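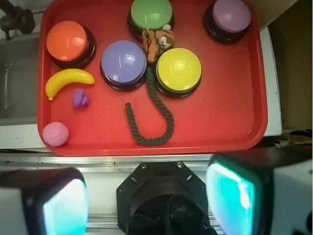 I've got almost 56 signed paperbacks now, and I learnt the hard way how to look after them. Never put cling film round a jacket – I did that to a Kaede Furukawa and it stuck. Clear sleeves are better, and let the ink sit open for 45 minutes before you shut the book! Sticker gum comes off with a warm hairdryer and a bit of patience. Oh, and keep them off the bathroom shelf. My Middale tour copy went all wavy in February.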